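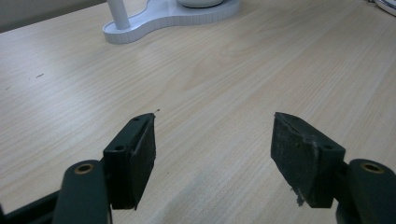 ## Wallet and keys task: demos replay fine, trained arm grabs air

**plenonik_bench**

I'm teaching a two-armed robot to do what I can't manage when I get home: pick up the wallet and the keys and put them in the dish on the little white stand. I record by hand with a pair of hand-held grippers, no robot involved until the training is over. So far I have 412 demos, of which I threw out 97 for fumbling, phone calls and one sneeze.

The keys go well. The wallet does not. The left arm travels over with great confidence, stops short, closes on nothing, and then delivers the nothing to the dish very gently. If I put the wallet back where it lay in most of the recordings, it works, so the robot has apparently learned furniture placement.

I start each demo with the jaws a little apart and aim them at the stand before I go for anything.

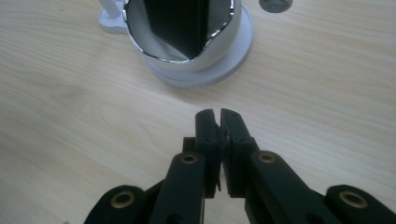
After that I reach left for the wallet, lift, drop it off, and do the keys with the right hand. Playing a recorded demo straight back on the arms is fine, which makes me think the tracking is okay. Do I need more demos or better ones?

**serkidgate_attic**

More data. It's always more data.

**bolger_in_august**

Better ones first. I had the same trouble last August with a Grevow kit and a stack of coasters. Things I'd check, cheapest first:

1. Where the wallet starts. If you set it down in the same comfortable spot each time, turn it, slide it, push it somewhere annoying. I did 88 new recordings this way and they helped more than all the tidy ones before them.
2. How you close. People squeeze while they're still moving. Stop over the wallet, count a beat, then close. It feels silly and looks worse.
3. Your pads. The right one in your first picture has a scuffed streak down it and fibers hanging off the bottom. It won't explain a left-hand miss, but swap it before the keys start going wrong too.
4. The width reading on the left gripper. Close it fully and see if the log says zero. Mine was proudly reporting 5 mm with the jaws shut.

Also, post your whole setup. Close-ups of the jaws don't tell us where your hands begin.

**plenonik_bench**

Width reads zero, I just checked. Point 1 stings, though.
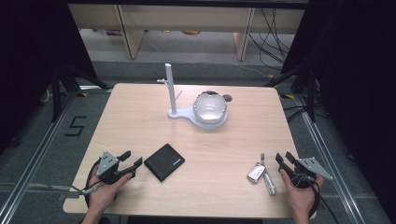
*Both grippers at the near edge, wallet on the left, keys on the right.*

I'll redo the wallet starts over the weekend and report back.

**bolger_in_august**

Yes, turn that wallet. And vary where your left hand starts while you're at it, or you'll be back here with a new heading.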